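Standiscombe Adult Literacy Program
Progress report, second period

Enrollment reached 55 learners in April, against a target of 100 for the full grant term. Evening classes at Molilstead began three weeks behind schedule while the lease was being signed, and the lost sessions have been added to the summer calendar.

Spending remains within budget. The $2,000 set aside for workbooks has been committed in full. 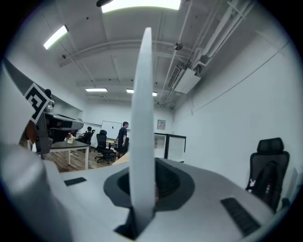 Tutor recruitment continues under Cirilo Zepeda. Two positions remain open, both for the beginner reading groups. We request approval to carry unspent tutor wages into the next period.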